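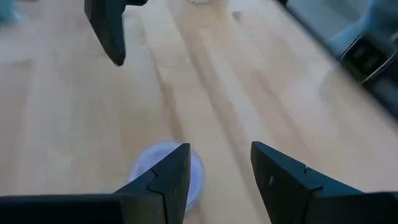

From: Kabbaj bench group, Trukville
To: cell-practice list
Date: 16/07/2026
Subject: Re: [cell-practice] Draft 3 of the two-arm table rules

The Nureston group wrote:
> Draft 3 is up. The main change is section 18: where two arms share
> a table, the grippers must keep a fixed minimum distance from each
> other at all times while powered. We think this is simple to follow
> and simple to audit. Comments by the end of August please.

Simple to audit, sure. I don't buy the rest of it.

Look at the picture at the top. Clear plastic cup on a wood table, open fingers near it, and the other gripper hanging over the same stretch of table. That's ordinary two-arm work. Under section 18 as written, is it a violation? I can't tell you, and I doubt the people who wrote it can either. The draft never says where the distance is measured from. Fingertip to fingertip? Housing to housing? The nearest point of either arm, including the part up by the elbow that no one has modeled properly?

And "at all times while powered" kills every handover. If one arm is going to pass a cup to the other, the grippers have to get close. You can't write a rule for shared tables that bans sharing.

We went back through our own log from the Rirnov cell before replying. 994 runs, 288 of them with both arms working over the same area, and 3 contacts between grippers. All 3 came after someone moved a base and didn't redo the calibration. A distance limit would have been checked against the same wrong numbers and passed. So I'd like to know what evidence section 18 rests on, if any – the draft cites none.

What I'd put in its place:

Recheck calibration after any base is moved, and write it down.

Cap speed when both grippers are inside the shared area. Let the site set the number and defend it.

Say which arm yields. Draft 2 had this and it was dropped without a word.

Separate point on section 7, clear objects. "Operators should take care" is not a rule. Either require a test with the clear parts you plan to use, seen past the fingers the way the wrist camera sees them, or take the section out.

I'll send marked-up text if there's any sign it will be read. Our comments on draft 2 are still waiting for an answer.

Kabbaj bench group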